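The snack table, or how I spent my half-term

31/05/2018

I said yes to doing the refreshments table at the Bivcombe film night in the same way people say yes to being an organ donor, on the understanding that it would be a long time off and I wouldn't have to be there for it. It is now a fortnight away. I have had a dress rehearsal on my own table, with my own money, and I have opinions.

First, the venue. The hall at Bivcombe seats 103, a number painted on a board by the door in case anyone is tempted to make it 104. There is a kitchen hatch, but the shutter sticks at the height of a short person's chin, so refreshments are done from a table in the foyer. Last September the table was two carrier bags and a tin for the money. People reached into the bags. By the interval there was one packet of something left and it had been sat on.

So this year there is to be Display. I don't know who used the word first but I suspect it was me.

I started with the shelving. I wanted the cake-stand look and was talked out of it by the price. What you want is clear acrylic, in tiers, like the counter of a chemist's. Mine came from an outfit called Jeson, flat-packed, with a film on both sides of every piece that has to be peeled off with your fingernails. This took most of an evening and two episodes of a thing about canals. I had one strip left over at the end that I couldn't account for, and I still keep finding bits of film on my socks.

It's good, though. Anything looks more expensive on a clear shelf. A yogurt looks like a yogurt somebody has thought about. The trouble is that it also shows fingerprints, dust, and the underneath of everything, and very few snacks have been designed with their underneath in mind.

Then the covering. I have a perfectly nice tablecloth, and I am not letting it near fizzy drinks. Brown paper off the roll does the job, costs next to nothing, and gives the whole business the air of a shop that sells one sort of candle. It creases if you so much as lean on it. I've stopped leaning on it.

Baskets next. I'm in favour of wicker for anything small that won't stand up by itself. Put ten little packets in a row and they fall over one after the other, all evening, like guardsmen in the heat. Heap the same ten in a basket and it's called abundance. The ones with foil on can have a basket too, but keep it small, or it looks as though you're selling leftovers.

I had a long argument with myself about boxes. Square things are easy and you end up with too many of them, because they stack and you feel clever. Biscuits go low down with the picture facing out. Small boxes go along the bottom tiers where children can read them. Anything with a lid goes where it can't be knocked, and nowhere on this shelf is that place.
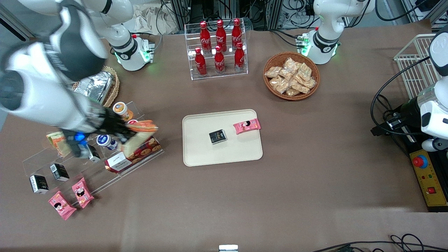

The cola was the one part that gave me no bother. It has its own rack, it goes at the back in the middle, and it makes everything else look deliberate. I'd tried the bottles at the front first and you couldn't get past them to anything else, and also I could hear the clink coming. Red at the back, small stuff forward. If you take one thing from this post, and I can't think why you would, take that.

The tray I'm less sure of. The idea is that it sits in the middle and you put a person's choices on it while they hunt for change, so there's no dispute about who had what. It's a cream one with round corners and I like it very much. I put a couple of things on it to see how it felt and immediately wanted to tidy them back on the shelf. I can see this being a problem with customers.

As for prices, everything will be a pound, apart from the things that ought to be more, which will also be a pound. I tried doing it properly, with a sheet, and got as far as 100 little sticky labels before noticing they said 10p. They were the leftovers from the Escobar jumble stall. If anyone has a use for them, do say.

Still to sort out: a float, a bin that isn't a carrier bag, and whether the Dana trolley from the garage will go up the 4 steps at the front with a load on. I've measured the steps. I haven't measured the trolley, as it's behind the paddling pool.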